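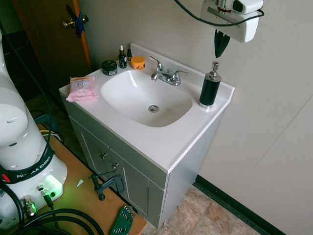 The Franka Emika arm beside the bathroom vanity used in the gripper comparison. Photo: Shiyu Zhong

Two grippers, one sink: Wavmont team shares first results

The home robotics group at Wavmont has finished the first part of its gripper comparison, and the results were presented to the other teams in September. The group tested two models, the Gukis and the Tultden, on small objects that people keep near a bathroom sink.

Each gripper made 400 attempts with the same arm and the same controller settings. The Gukis, which has soft finger pads, completed 380 of them. The Tultden was faster in most tasks, but it had more difficulty with small glass bottles and with soft packages, project leader Xiaoyan Xie said.

"A round jar is easy for both. A package of wipes changes its shape when you press it, and then the fingers close on almost nothing," she said.

According to Junhao Xiong, who wrote the control software, over 139 attempts were repeated after the group found a wrong force limit in the settings file. The repeated attempts replaced the old ones in the final table - the old data is kept, but it is not used.

Changing from one gripper to the other takes 9 minutes, including the calibration. Obaidul Weerakoon, who is responsible for the hardware, would like to make this time shorter before the next part begins.

The second part will compare two camera positions with the Gukis gripper only. The group will also add tasks with the faucet handles and the cabinet doors. Teams who want to propose an object for the tests can write to Muchen Long.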